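Speaker notes — Vellstead gripper kit, review talk
Slot: right after the 3 p.m. break. Demo table on the left of the stage.

Opening

Good afternoon. I run the test bench at Skellham, and I've had the Vellstead kit on it since November. We paid full price for ours. Vellstead hasn't seen these notes.

What I want to cover is what comes in the box, how setup went, what it was like to work with on furniture panels and hardware, and whether I'd buy it again. Questions at the end, but stop me if a term makes no sense.

(Check that the mic on the demo table is off before going on.)

What you get

The kit is a two-finger gripper, a small camera that mounts at the wrist, one cable for both, and a license for the teaching software. Fingers are black and tapered, and you can pull them off with a hex key. A spare pair is included.

You don't get an arm. The mounting plate fits the one we had, a Lornau, and the manual lists the others. If yours isn't on the list, ask before you order. The adapter is a separate part and ours took 6 weeks to show up.

Show the spare pair. Pass one finger around the front row. Get it back.

Setup

Mechanical side: one morning. Four bolts, one connector, done. The cable is short. On our arm it pulled tight when the wrist went all the way over, and we had to reroute it along the forearm. I'd like to see a longer cable in the box.

Software side: the rest of the day and part of the next. The installer stopped twice with error 2311. The manual has a table of error codes and 2311 isn't in it. Support answered the same afternoon — the fix was to update the camera firmware first and then run the installer again. Write that number down if you plan to buy one.

Calibration is a printed card. You put it flat on the table, move the wrist over it three times at different heights, and the software works out where the fingers are compared to the camera. It's easy to do. You have to repeat it whenever you change fingers, and the software doesn't remind you.

Working with it

We do trial handling for shops that make or refurbish flat furniture. That means doors, drawer fronts, side panels, brackets and packing material. Nothing exotic.

Teaching a task works by leading the arm by hand and pressing a button at each point you want to keep. You watch the wrist camera view on a tablet while you do it. I like this part. You see the fingertips and the work together, so you can judge the last bit of the approach without kneeling next to the table.

(Slide is the wrist view, panel and bracket. Leave it up through the next two sections.)

On the slide, look at how little room there is. The fingers come in from the two bottom corners. Between them is a dark wood panel with a half-round notch in its edge, and next to it a white painted bracket. The narrow tips are the reason to consider this kit over the Bíró, which has wide flat pads. I had the Bíró on the same arm last year, and for tall thin parts standing close together I kept having to move the parts first.

Where it struggles

Shiny surfaces. The big white surface at the left of the slide has a patch of glare on it. The software has an automatic edge finder, and in our trials it would sometimes take glare for an edge. You can turn the edge finder off and work from taught points only, and for glossy panels that's what we do now.

Clear plastic. There's some crinkled plastic at the bottom of the slide. The edge finder has trouble with that kind of material too. My advice is to clear wrapping out of the work area before you start a run.

Light. The camera exposure is automatic and you can't lock it. With a bright part next to a dark part, you lose detail in one of them. Vellstead support says a manual setting is planned. I'd treat that as a maybe.

Force. The lowest grip setting is still firm. On bare wood it was fine. On soft painted edges I'd put a sleeve on the fingers. Sleeves are sold in packs of 3, and I don't know why a two-finger gripper has sleeves in packs of 3.

Cost and wear

Read prices off the handout, they've changed since I wrote this.

We ran 80 picks a day on most working days. The tips show scuffing and the grip is the same as when we started. No motor trouble. One connector latch broke, and that one was me.

Would I buy it again

Yes, for panels and hardware in tight spacing, with someone on hand who can spend two days on setup. For boxes or bags I'd stay with the Bíró. If most of your work is high gloss, ask Vellstead for a loan unit and try it with your own parts under your own lights.

Handouts are by the door. Go to questions, slide stays up. 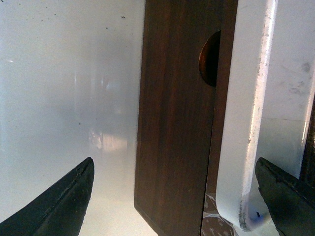
Slide 4. Wrist camera view: wood panel with notched edge, white bracket, and both gripper fingers.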